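Spending the gripper money (slowly)

So the arm budget is finally on paper, and I've had a few emails asking how we got there, so I'll have a go at writing it up while the kettle's on. Paton gave us one pot for the lot – arms, grippers, spares, the computer to run the simulator – and wants the orders in by the end of the financial year, which sounds like ages away until you start asking for lead times.

My first draft back in November was basically a shopping list. I had two arms from Stesau, two grippers from Pemance, and whatever was left over went under "bits". Then I started doing the kitchen tasks in simulation and got a bit obsessed with how much bench a gripper takes up! The catalogue gives you stroke and payload and a lovely clean drawing, but I wanted to know what the wrist view would be like with all that housing in it, seen over a bare timber surface.

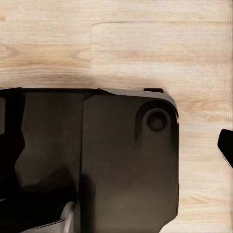
Yiğit Dursun wrote back to say I was fretting over the wrong line in the spreadsheet. In his experience the gripper body is a one-off cost and you learn to live with its shape, but fingertips are forever, and he'd put money aside for 40 of them before spending a cent on a fancier model.

Fair enough, and I've pinched the idea. Fingertips now have their own line, and so do cables (I priced one spare cable at $232 and had to go for a little walk). I also rang Manalastas about mounting plates, and they were really helpful, though the quote took over a month to turn up and had the wrong bolt pattern on it. It's being redone.

The other thing I've been doing is working out which chores we really want to buy for. Food prep is the one everybody at work asks about, so there's a kitchen set up in the simulator with a bowl and some little white cubes on a chopping board, and it's been great for arguing about reach. A sink beside the work area changes where you'd want to bolt the base, and so does an oven door you might need to open one day.

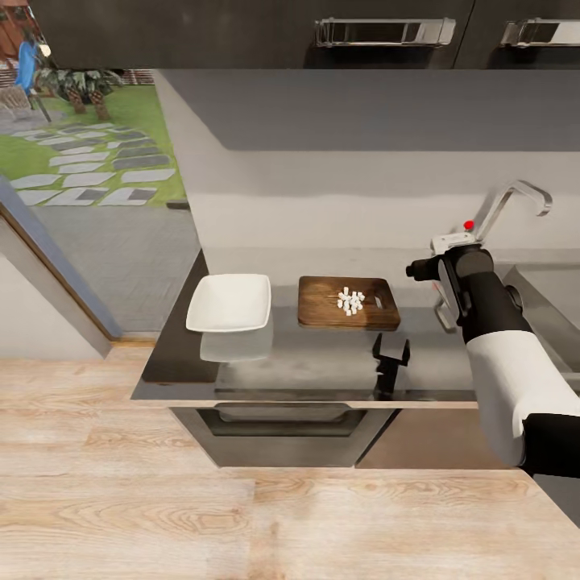
What's on the order for now

Both arms are staying, but I've split the grippers so one gets ordered straight away and the other waits until we've used the first for a bit. Pemance will hold the price until March, which I've got in writing. The computer I'm leaving until last, as the one under my desk is coping fine (noisy, but fine). Still to sort out are freight, the insurance form and a colour for the bench, on which I have been outvoted.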